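Doblado de prendas por teleoperación: notas de la segunda tanda

En la entrada anterior dejé descrito el montaje y quedó pendiente hablar de los datos. La tarea sigue siendo la misma: coger una prenda de punto extendida sobre la encimera, doblarla y dejarla lista para guardar. El brazo es el Skoruner de siempre, con la cámara de muñeca, y se maneja a distancia con un brazo gemelo de menor tamaño que copia articulación por articulación. No hay realimentación de fuerza. El operador ve la tela y nada más.

La primera tanda la grabé entera moviendo el brazo a mano, con los motores en compensación de gravedad. Es cómodo para tareas rígidas (abrir un cajón, encajar una pieza) y bastante malo para tela. Al empujar el brazo por el antebrazo, la punta de la pinza hace pequeñas correcciones que la persona no percibe y que quedan registradas como si fueran intención. Además, las manos entran en cámara en buena parte de los episodios. Descarté casi todo ese material y empecé de nuevo con teleoperación.

La segunda tanda tiene 737 episodios. De ellos, 400 son de camisetas y el resto se reparte entre paños y fundas de almohada. El registro se hace con Gelolier, que guarda posiciones articulares, apertura de la pinza y vídeo con una marca de tiempo común. La sincronización me dio problemas hasta que fijé la exposición de la cámara: con exposición automática, una prenda de color muy saturado sobre una superficie clara hacía variar el intervalo entre fotogramas, y la apertura registrada iba por delante de la imagen.

El agarre es la parte difícil. Con los dedos abiertos hay que bajar hasta que las puntas casi rozan la encimera, dejar entre ellas una tira de tela y cerrar despacio. Si se baja de más, los dedos arrastran; si se baja de menos, cierran en el aire. En una superficie veteada como la mía, las vetas no ayudan a estimar la altura y la sombra del borde de la tela es casi la única referencia. Los operadores nuevos tardan en fiarse de ella.
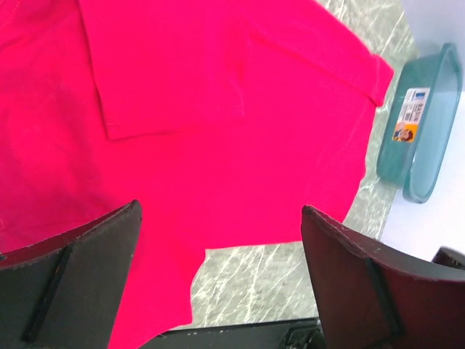
Dagný Thorlacius me escribió a propósito de la entrada anterior que ella no grabaría el agarre como un gesto único: «Sepáralo en aproximación y cierre, y deja una pausa corta entre los dos. Si la política aprende a pararse antes de cerrar, tienes un punto donde corregirla. Si lo aprende todo seguido, cuando falla ya se ha llevado media camiseta». Añadía que en sus pruebas la pausa alargaba los episodios, pero que las intervenciones del operador resultaban mucho más fáciles de etiquetar.

He probado su propuesta con una parte de las camisetas. La pausa que pido es de unos 300 milisegundos, medida sobre la velocidad articular, y el segmentador de Vomcombe la detecta sin ajustes. El inconveniente es que los operadores la hacen de forma desigual. Alguno se detiene con la pinza todavía alta y luego baja y cierra en un solo movimiento, con lo que la pausa marca un sitio que no sirve. Esos episodios los conservo, con la etiqueta de pausa retirada.

El segundo asunto son los pliegues ya hechos. Cuando una parte de la prenda está doblada sobre el resto, la pinza puede coger una capa o dos, y en la vista de muñeca la diferencia se reduce a una línea de sombra junto a la costura. En las demostraciones el operador sabe cuál quiere porque acaba de colocar la tela. La política no tiene esa memoria. De momento le paso una ventana corta de estados anteriores, y el agarre de capa equivocada baja, aunque sigue siendo el fallo más frecuente.

También he dejado de recoger la encimera entre episodios. Al principio retiraba todo lo que no fuera la prenda y el modelo se desorientaba en cuanto aparecía un recipiente cerca. Ahora dejo cosas junto a la tela y las cambio de sitio de vez en cuando. La única regla es que no tapen el recorrido del pliegue.

Para la tercera tanda queda cambiar el recubrimiento de los dedos, que con el uso pierde agarre en el canto superior, y repetir la calibración de la cámara después de montarlo. Tengo pendiente además convertir los registros antiguos al formato de Bansal, que admite etiquetas por tramo y me evitaría el fichero aparte que arrastro desde agosto. El script de conversión funciona con los paños; con las camisetas se atasca en los episodios que tienen 2 pausas.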